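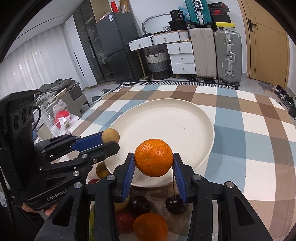

Radonjić asked again last week whether the Pimidley drop codes are going out or not, and whether players who linked their accounts in the first wave have to link them again. Fair questions. Codes yes, relinking no. Details further down.

Starkar open beta – progress for August

Where we are

Servers up. Login queue fixed on PC, still slow on console in the evenings. Cross-play on for everyone as of the second patch. Hastard map is in rotation, Teixeira map is not, lighting still breaks in the lower tunnels and the art side wants another pass before anyone outside sees it.

Player cap raised by 400 per region. Held fine at peak. Would like to go higher but not before the matchmaking change is in.

Reward codes

1883 codes claimed so far. Most problems are people picking the wrong platform at the link step and then finding nothing in their inventory. Support can move a claim by hand but it's slow, so we are adding a confirm screen. Text is written, needs translating.

The Pimidley skin pack had the wrong icon in the store. Fixed. Anyone who claimed early keeps the item, the icon updates on next login.

Bugs

Closed: crash on leaving a party during loading, missing sound on the training stage, double XP not counting in ranked.

Still open: controller drops out after the console wakes from sleep. Can reproduce it maybe one time in ten, which makes it slow going. Also teh ranked badge shows last season's tier until you restart. Cosmetic, but it gets more forum posts than everything else put together.

Money and people

Spending on plan except hosting, which went over when we added the extra region. Covered from the tournament line for now. We would like that approved properly before the next payment – can you confirm by email?

Down 2 testers until the end of the month. Ognjen is covering console certification meanwhile, so his balance work has slipped.

Next

Confirm screen live. Matchmaking change to the test server first, 3 evenings minimum before it goes wide. Decision on Teixeira, in or out for launch. If it's out we need to change the trailer, and the studio cutting it wants an answer by noon on the day of the next call.

Patch notes draft to follow seperately.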